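Sorting the play kitchen

5 Feb 2022

The play kitchen box had reached the point where the lid no longer closed, so this week I took everything out and went through it. I had been putting it off since before the holidays. The box is one of the deep Laneo ones with the snap handles, and deep is the problem. Small things sink to the bottom and the pots sit on top of them, and then a child who wants a strawberry has to dump out the whole thing to get it.

I started by pulling out anything broken. There was a plate with a crack through it, two forks with missing tines, and a plastic egg that had lost its other half. Those went in the trash. Paper food boxes went in the recycling. They look nice for a week and then get stepped on, and I have stopped buying them.

Next I washed what was left. I use dish soap and warm water in the sink and a soft toothbrush for the grooves. Anything with rows of holes takes longer than you would think, and so does anything with a seam. Fruit that comes in two halves should be dried with the cut side up on a towel overnight. I skipped that once and had to throw out a pear.

After that I put a set out on a white table to see what we really use. White is good for this. You can spot the small pieces right away, and they don't roll out of sight the way they do on a rug.

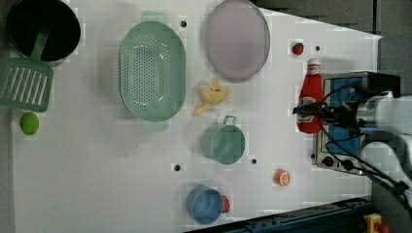

I sorted by how the things get played with and paid no attention to which set they came in. Most of our sets are mixed up by now anyway. Some of it is Jerkedeo, some is Grorkell, and a few pieces came from a yard sale in a bread bag for 2 dollars. The sizes don't match, and a lime can be smaller than it should be next to a banana. The kids have never cared about that.

The groups I ended up with:

Cooking: pot, spatula, colander, stovetop
Eating: plates, bowls, cups
Food: fruit and the ketchup bottle
Everything else: to be decided

The pot and the spatula get kept together. If the spatula is stored with the cups it gets used as a sword. The colander is the most popular thing we own, and I would buy a second one if I could find the same kind. It is used for washing fruit, carrying fruit, and as a hat.

The cups are a different matter. We had far too many of them. Two is plenty for a game of making drinks, one for each person, and with more than that they just get lined up and left. I kept the green one and the blue one and put the rest away on a high shelf. In March I will swap them and see if anyone notices.

I went back and forth on the ketchup. It is the tallest of the food pieces and it falls over in any bin I try. In the end I decided it could lie down. It fits on the oval plate that way, so the plate works as a tray for it, and both of them lift out together.

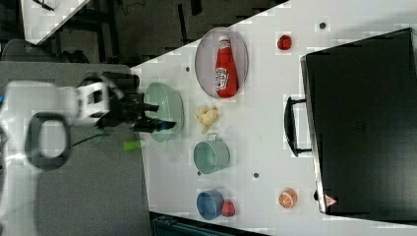 Ketchup on its plate, with the cups and an orange slice farther down the table.

For storage I bought three shallow bins from Rawat, the kind meant for desk drawers. I measured the shelf first, which I don't always do, and it has 30 inches of usable width. The bins fit side by side with a little room left at the end. I put the cooking things on the left, dishes in the middle, and food on the right. There are no labels yet. I may cut pictures out of a grocery flyer and tape them to the fronts.

The larger pieces don't go in bins at all. They stay out, and I would rather dust them than lift them in and out every day.

The whole job took one afternoon, plus the overnight drying. Cleanup now takes a few minutes, and most of it can be done by a four-year-old. The food bin still ends up with a cup in it every evening. I move it back after bedtime.

I still have to deal with the "everything else" pile. At the moment it has a whisk, a bag of felt noodles, and a set of tiny salt shakers in it, and it is sitting on top of the dryer. If I find a use for the felt noodles I will post about it.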